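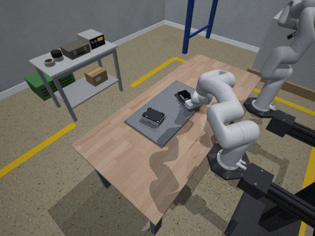
Simulated dual-arm cell, Sestutell configuration. Two white arms on rail-mounted bases beside the bench, electronic assemblies on the mat.

Sestutell Demonstration Cell (simulation package)

Sestutell is a simulated two-arm workcell for recording manipulation examples. It is supplied as a set of cell files, an operator client and an episode writer. No physical arms are required to record.

Typical use: handling and placement of small electronic assemblies on a bench mat. An operator drives the arms through the task from start to finish. Each completed run is stored as one episode and can be replayed, trimmed or rejected before export.

What is supplied
Cell files with butcher block bench, mat, both arms and rails
Surrounding room, including side workbench and floor markings
Operator client, single seat
Episode writer and replay viewer
Starter set of 160 recorded episodes

Recording
Joint positions, gripper state and rendered colour views are written to a common clock. The operator marks the start and end of each episode. Runs ended early are kept in a separate folder and are not counted as completed. Labels can be edited after recording; joint data cannot.

Variation
Assembly position, mat position, lighting direction and floor colour can be changed between episodes. Set the limits in the cell file before the session. Arm bases may be moved along their rails between episodes only. Moving a base during an episode voids it.

Storage
Allow 190 MB per episode at default settings. Turning off the second view reduces this to 73 MB.

Options
Demesgate operator licence, extra seat
Zaditstead export module, for sites with their own training format
Ó Conaill task pack, 3 additional bench tasks

Notes
Episodes recorded in earlier cell versions will replay but cannot be mixed with current ones in a single export. Contact forces are estimated by the simulator and should not be used to set grip limits on physical hardware. The March release changes the default gripper closing speed; check saved profiles before updating.

Technical enquiries: Buppha Wannasri
Licensing and orders: Arlo Mbeki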